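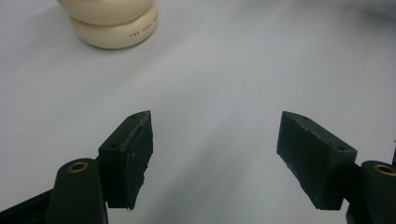
Setting the Greens at Lurnura: A Talk with Ghislain Gill

Search this site Enter keywords Go

By Remo Vitale
August 5, 2019

Ghislain Gill became course superintendent at Lurnura in February, after several seasons as deputy at Morais. The Zollutach Masters was his first professional event in charge. Most of the talk among players was about the greens, which were firmer than in past years and, on the first two days, slower than many had expected.

"The target was 12 feet on the Stimpmeter for the final round," Gill said. "We were under that on the opening morning by design. The seventh and the fifteenth have a lot of slope. If you start at full speed and the wind gets up, you have no hole positions left on either of them."

Speed is measured by rolling balls down a grooved bar on a flat part of the green, then rolling them back the other way and averaging the distances. Gill takes his readings before play and again in the evening. He pays more attention to the difference between greens than to the reading on any single one.

"A tour player can adjust to a slow green. What he can't adjust to is a slow green followed by a fast one. I would take a lower number if it meant all of them matched."

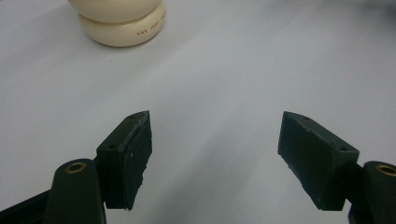 Getting them to match meant different work on different greens. The fourth and the eleventh sit in shade until late morning and hold moisture longer, so they were rolled more often and watered less. The exposed greens near the road were watered by hand, with the hose taken only to spots where the moisture meter read low. The overhead system on the putting surfaces was left off during the tournament.

Gill does not think much of cutting lower to gain speed. "You can take the mower down and get your number for a day. Then the plant is weak and you spend the rest of the month paying for it. Rolling gets you most of the way. We did not go below our normal summer height until the third round, and then only slightly."

Firmness was the second issue. Laimutė Sepp, who finished in a tie for second, said after her pro-am round that a wedge from inside 50 yards was harder to stop than a full one. Gill agreed with her.

"She's right, and that was the intention. The tenth is 300 yards from the forward tee. If the green is soft, everybody hits driver and pitches it close. When it's firm, the half wedge releases, and laying back to a full shot starts to make sense."

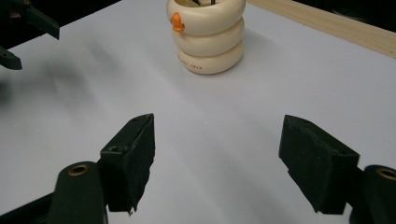 Two black gripper fingers and white tabletop. Photo: Merike Jõgi

Not every decision held up. On the second day the hole on the fifteenth was cut on the upper shelf, and several putts from above it ran off the front. Tarık Aydoğan took four putts there and called the position "past the limit" in his remarks to reporters.

"The slope by the hole measured a little over 2 percent, and in the morning that was fine," Gill said. "By the afternoon the surface had dried and the wind was behind the putt. I'd cut it lower on the shelf if I had it again. Tarık had a fair complaint."

He has since asked for a wind reading at each green – at present there is a single station by the clubhouse, which is sheltered by trees.

Work for the fall is already set. The greens will be aerated with solid tines and topdressed with sand, and two trees behind the fourth are to be thinned to let in morning light. The contract for the new drainage on the eleventh has gone to Wirneo.
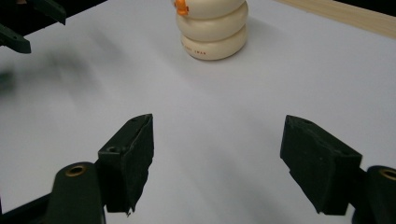
The gripper with its fingers open over the table. Photo: Merike Jõgi

Asked whether the greens would be faster next year, Gill said he had no plans to raise the target. "If the drainage works, the eleventh will play like the others. I'd sooner have that than another foot of speed." The course reopens to members once the grandstand at the last hole is down and the walkways have been reseeded.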